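Print this article | E-mail to a friend

The table against the wall

May 23, 2021
By Xiaoqing Qin

The first table I worked at in Flestmont was a door. It lay across two filing cabinets in the back bedroom, and it still had the hole where the handle had been. I kept a jar in the hole. Everything I plugged in went to a block on the carpet, and to reach the block I had to get down on my knees and put one arm behind the left-hand cabinet.

I used that table for eight years. I repaired things on it, small things mostly: a bicycle lamp, the lid of a pressure cooker, my mother's radio, the catches on a suitcase. The door was a good size and quite strong. What was wrong with it was everything round it, and I only worked that out when I moved house and had to set up again in a room with nothing in it.

Much has been written about desks. There is less about the plain table pushed up to a wall, the one where you stand or perch to do a job with your hands, and which in most homes does for wrapping parcels and potting cuttings as well. I have spent the past few months looking at such tables in other people's houses, and in a few shared rooms, and asking what their owners would change. Hardly any of them mentioned the table first. They talked about the wall, the light and the sockets.

The top

Start with the top all the same, as it is the part you buy.

Pale wood is the usual choice now, and it is a sensible one. A small dark screw shows up on it at once. So does a drop of oil, which some people dislike, but I would sooner know where the oil is. The Eide table, which you will find in a great many spare rooms, comes in a pale finish and a black one. The black one looks smart in the shop. I borrowed one for a month and lost a grub screw, two springs and the back of an earring on it.

Very white tops have a different fault. Under a strong lamp they throw the light back at you, and after an hour or so your eyes are sore. A light wood colour sits between the two.

Depth matters more than length. On a deep table the back third fills up with tins, and you end up working on the front edge. On a shallow one you can reach the wall without leaning, and you can wipe the whole top with one pass of a cloth. If you are cutting down a longer piece of board, take it off the depth before you take it off the length.

Leave the surface plain. I have seen tops with rubber mats glued down, with rulers let into the edge and with a row of holes for screwdrivers. The holes collect crumbs and sawdust. A mat that lifts off is more use, and it can go through the sink.

On finish, oil is kinder than varnish if you tend to knock things. A scratch in an oiled top can be rubbed back in a few minutes with fine paper and a rag. A scratch in varnish stays until you do the whole surface. Whatever you use, do the underside as well or the board may cup.

The wall

A table in the middle of a room sounds pleasant, and you can walk round it. Small parts can also roll off it in four directions. Against a wall they have only three, and the wall gives you somewhere to fix things.

The wall should be light. White is fine. Mine is off-white with a matt finish, and every spring I wash a strip of it just above table height, where it goes grey. Some people put up a board with hooks and drawn outlines, so that each tool has its place. I had one at the door table. The outlines were accurate for the first summer and after that they were a record of tools I no longer owned.

I would put up far less than you think you need. One shelf, set high enough that you don't hit your head when you lean in. A hook for the apron. A nail for the calendar. Then leave it a while and see what you keep reaching for.

If the wall is plasterboard, find out what is behind it before you drill. A cheap detector will show studs and most cables, and it is worth checking the result by eye: cables normally run straight up or down, or straight across, from a socket or switch you can see. If you are not sure, stop and ask an electrician. Anything involving the fixed wiring is a job for one in any case.

The sockets

People grew quite heated on this. The older houses in Flestmont have a single socket on each wall, down at the skirting, usually behind where the table wants to go. You pull the table out, plug in an extension, push the table back, and the extension lies underneath among the dust and the dropped screws. From then on every change of tool means a trip below.

The remedy is cheap. Take the extension off the floor and fix it to the wall, above the top, where you can see it. Most power strips have keyhole slots in the back for exactly this, and a Bikunik strip I bought last July came with a paper template for the screws. If yours has no slots, don't be tempted to glue it or to drill through the casing. Buy one that has them.

Then there is which way to hang it. Along the back of the table seems the obvious answer, low down and level, like a skirting board. I had mine like that at first. The plugs stuck out over the table at just the height of a tin of varnish, and whatever stood at the back got pushed into them. A long strip laid flat also uses up the whole of the wall you might want for a shelf or a lamp bracket.

Upright is better. An upright strip takes a narrow piece of wall and leaves the rest clear, and the lowest plugs can still be well above the top. Hang it in the middle if the table is used from both ends, or to one side if only one person works there. I would have the cord leave from the bottom so that it falls straight behind the table and out of the way. If there is a switch, find out how it will sit once the strip is turned, and whether you can get at it with a lead in every socket.

Think about the number too. Five sockets would cover my lamp, the glue gun, the soldering iron, a phone charger and the radio, with none left for a visitor. A strip with six outlets in three rows of two is a good compact shape for a wall, though fat plugs can crowd one another when they sit side by side. Put the bulky ones on opposite corners.

A strip has a limit on what it can carry, and it will be printed or moulded on the back. Read it before you screw the thing up. Lamps and chargers are no trouble. Heaters and kettles should go straight into the wall, and one strip should never be plugged into another.

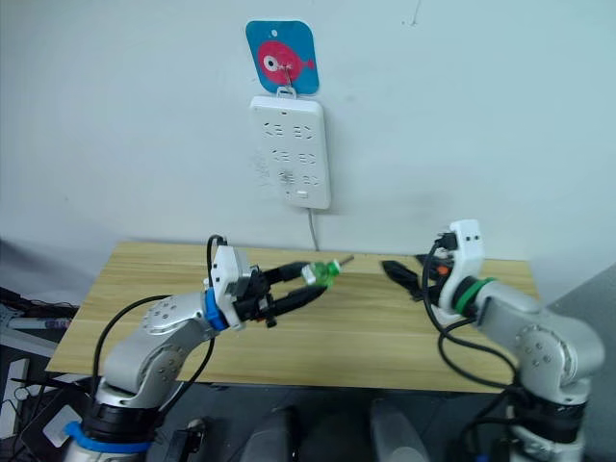
Wayne MacLeod would go further and have no cord going down at all. He told me he thinks a strip on the wall is only half the job, and that the proper thing is to have a double socket put in above table height on each side, by someone qualified, and be done with it. His own went in when the plaster was off for other reasons, and he says he has not been under a table since. He also thinks I am wrong about holes for screwdrivers.

He may be right about the sockets. If you own the house and you are decorating anyway, get a price. If you rent, or if the room may be a nursery in a few years, a strip and two screws will do, and you can fill the holes when you go.

Leads on the table

Once the power comes from the wall, the next thing to sort out is the leads that run across the top. A black lead on pale wood is easy to see, which helps. Let each one run back towards the wall and then along it, so that it doesn't cross the space where your hands are. Leave a bit of slack wherever something has to move or turn. A lead pulled tight drags at the tool, and over time it will go at the point where it enters the handle.

Leads that hang over the edge are the ones that catch on a pocket or a chair. I use loops of old bootlace, tied to a cup hook under the rim. The shop in Mondard Street sells a plastic clip for the purpose at six for a pound or so. They work well enough and drop off in hot weather.

Small parts

Keep one shallow dish for whatever you are taking apart and another for what belongs to the table. Don't mix the two. Bottle caps are handy for the tiniest screws, and a muffin tin will keep a job in order if you fill it from left to right as you go.

Green and clear plastic pieces are harder to find on the floor than metal ones. A torch laid flat on the boards will show them up by their shadows. For metal, I tie a magnet to a string and drag it under the table before I get the vacuum cleaner out.

The new table cost less than the paint for the room. It is over a metre and a half long, the top has had two coats of oil, and there is already a ring on it from a mug. The door is in the shed, across the same two cabinets, with seed trays on it.

Print this article | E-mail to a friend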